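Melnyk Hardwax for Small Furniture, 8 oz tin

Back in stock! Sorry to everybody who wrote in over the spring, I had one shelf of these in May and they went in a morning. The new batch is poured, labeled and sitting behind me as I type, and it smells like a honey sandwich in here.

If you're new to the shop, hi. I make finishes for small wood stuff: stools, toy chests, cutting boards, bed rails, the step your kid stands on to brush their teeth. The Melnyk is the one I sell the most of and the one I use at home, so I get a little wordy about it. Skip down to the bottom if you only want the sizes.

What it is: beeswax, carnauba and a bit of polymerized linseed oil, cooked slow and poured into a flat tin you can get your whole hand into (I hate a narrow jar). No dye, no perfume. It dries to a soft low sheen, not a gloss. If you want shiny, get the Zendico topcoat instead, I carry that too and it's great on table tops, but it does look like plastic if you lay it on heavy and I've had to sand it off my own stuff more than once.

What I like it on best is pale wood. Maple, birch, beech, pine, ash. Most oils turn those kind of orange and then keep on going, and a year later your nice light bench looks like a violin. This one warms the color up a touch and then pretty much stays put. I keep a test board on the windowsill in full sun, half waxed and half bare, and after 11 months you have to squint to find the line. My old recipe you could've spotted from the street.
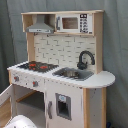
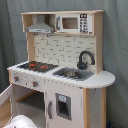 People ask me all the time what to do with furniture that's part bare wood and part paint, and the answer is you wax the wood and leave the paint alone. Wax over white paint can go yellow on you, and then nothing wants to stick when you need to touch it up. So on a play kitchen like this one, with the pale frame and the white panels, I'd run low-tack tape along every place the two meet, do the wood, pull the tape while the wax is still soft and buff the edge with a clean rag over one finger. The long shelf up top is the easy bit, do that first and get your hand in. Then the narrow parts, where an old toothbrush is your friend. It takes me an evening with the radio on, and I'm slow.

How much to use: less than that! Whatever you just scooped, put half back. The whole reason I get emails saying it went sticky is too much wax and not enough rubbing. Thin coat, wait overnight, buff hard, second thin coat, buff again. The sticky ones can be rescued, by the way. Go over it with a warm (not hot) hair dryer and an old T-shirt and it comes right up.

Ettore Rizzi, who bought the very first tin I ever sold, does his in the garage with the door open in January and wonders why it won't spread. Bring it indoors, Ettore. Set the tin on a radiator for ten minutes.

For sanding I go to 220 and quit. Any finer and the wax just kind of skates around. I use the Furkex pads, the gray ones, and I throw a pair in with every order of 3 tins or more as long as I have them.

A few things it won't do. It won't fix a water ring. It won't hold up outside, so please don't put it on the porch swing and then send me pictures. And it's not a hard shell, so a hot pan will leave a mark. Let it cure 9 days before the piece goes back to little kids or gets wiped down with anything wet. And lay your oily rags out flat outdoors to dry before you toss them, never balled up in the trash, linseed rags can heat up and catch fire all on their own.

Sizes: the 8 oz tin does a crib, or two stools and a bench. There's a smaller 3 oz if you just want to try it. I also do a big shop can for people who build for a living, and that's by email only because I pour it to order. Rosario Dal Bello over at the Pruddale woodshop takes most of those, so give me a couple weeks.

Lids are tight on this batch. Use a coin, not your good chisel.

Ships flat rate. Local pickup is fine too, just ring twice, I've usually got the fan going.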